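Ticket 93: Left gripper (015左) drops its grip on thin fabric during folding sessions
Project: Strazds
Status: Closed

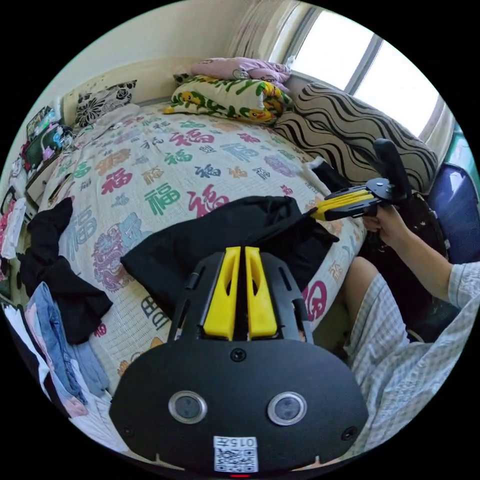
Hand-held pair at work on a black garment on the bed, unit 015左 nearest the camera.

Problem as reported
The left unit closes fine on denim and on towels, then lets thin cloth slide out as soon as the right unit pulls against it. Logged finger opening at full close reads 4 mm. It should read zero. The right unit of the same pair reads zero every time.

Setup
Two hand-held units, yellow fingers, standard housing. Recording goes through Vurnaso on the session laptop. Fliren runs the finger calibration. Nothing was updated between the last good session and the first bad one.

7th March, first pass
Restarted Vurnaso, reseated the cable, ran the Fliren calibration twice. Still 4 mm. Swapped the left and right cables and the fault stayed with the left unit, so the cables are off the hook!

Second pass
Took the fingers off. I was sure I'd find a cracked one and I was wrong, they're both in great shape. Flexed them by hand next to a new pair from the Flavent spares box and couldn't feel any difference. Put the originals back on.

Third pass
Opened the housing and found it (very satisfying, this one). A wad of lint had packed itself into the end of the finger slide, on the closing side. Black fluff mostly, pressed so hard it came out in one piece with tweezers. The slide had been stopping against it, and Fliren had been happily accepting that stop as fully closed. Thick cloth takes up the gap, thin cloth doesn't. It explains every single line of the original report!

Fix
1. Power off, unplug, fingers off.
2. Housing screws out, cover lifted straight up. Watch the sensor leads.
3. Lint out with plastic tweezers, then a dry brush along the full slide. No oil. Oil grabs fluff and we'd be back here in a week.
4. Cover on, screws snug, fingers on with the cut-outs level with each other.
5. Fliren calibration from scratch. Delete the old file first or it blends the two.

Check
Ran 300 open-close cycles on the bench. Zero at full close on all of them. Then 52 pulls on a thin cotton T-shirt with the right unit tugging the other way, no slips. I love how crisp it feels now, you can pinch a single layer by the hem.

Still open
Fliren should complain when the closed stop moves between calibrations. Request filed with the software side, hoping for the May build.
Right unit not opened yet. It reads fine, but it has done the same sessions and I'd like a look inside.
Slide brushing added to the bench card for all pairs.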